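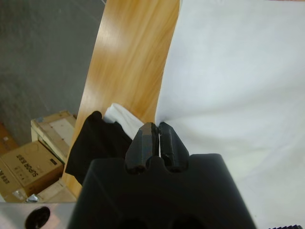

When people in Omberg speak about the old laundry, they still say "going up to the white house," although the building has been yellow for as long as I have lived here. I came to this town nine years ago, and the first thing I learned was that a bedsheet can be a subject of conversation for a whole evening. My neighbor has strong opinions on starch. Her sister has the opposite opinions. A large white cloth, grayish in the folds and with soft wrinkles all over it, looks to me like a thing that needs nothing done to it. To them it is work that is not finished.

I wanted to understand this, so in January I began to visit the people who still wash and press linen for a living in our valley. There are fewer of them than before. Kirsten McKinnon keeps the books of the laundry, and she showed me the ledger from her grandmother's time, where each hotel has its own page. The biggest customer was the spa hotel in Florkstead, which sent 775 sheets in one summer week. The hotel closed, and then for a few years its rooms were apartments, and now it stands with the shutters down. The page in the ledger stops in the middle.

"We thought it would finish us," Kirsten told me. She has a habit of closing the ledger while she talks and opening it again at the same place.

It did not finish them. Small guesthouses took the place of the big hotel, and then the restaurants, which wanted real tablecloths again after a long period of paper. Today the laundry has 304 customers, most of them tiny. Some send one bag a month. One old gentleman sends his handkerchiefs.

The work begins at five in the morning, when the water is let into the machines. The valley has hard water, and everybody who washes here must learn to live with it. Mpho Lekota, who came from a dry region and had never thought about water except to wish for more of it, explained to me that hard water leaves the cotton stiff and a little dull. His answer is a long rinse, and then another one. He does not like the perfumed liquids from the supermarket. He says linen should smell of nothing, and he gave me a pillowcase so I could check. It smelled of nothing. I slept on it that night and I must admit I noticed the difference, or I wanted to notice it.

Ironing is a separate kingdom. The flat pieces go through the roller, but tablecloths with embroidery are done by hand, on the wrong side, over a folded towel. This room belongs to Wanting Hou. She can press up to 8 embroidered cloths in a morning if no one comes to speak with her, and I am afraid that I came to speak with her several times. She learned from a woman in Premstead who used to sprinkle the cotton with her fingers and roll it up in the evening, so that the damp would be equal everywhere by the next day. Wanting does it still. The rolls lie on a shelf overnight like loaves.

I asked her whether young people want to learn it. She thought for a while and said that they want to learn it for one afternoon.

In spring the laundry opens its doors for such afternoons. Last year 400 visitors came, which is more than the population of my street and the next one together. Krishnamoorthy Naidu, a retired teacher, brought a tablecloth from his wedding with a wine stain older than his children. It was soaked, rinsed, soaked again, and put on the grass in the sun. The stain became paler. He took it home and said it was enough.

My own sheets I still wash at home, and I fold them badly. My neighbor has seen them on the line.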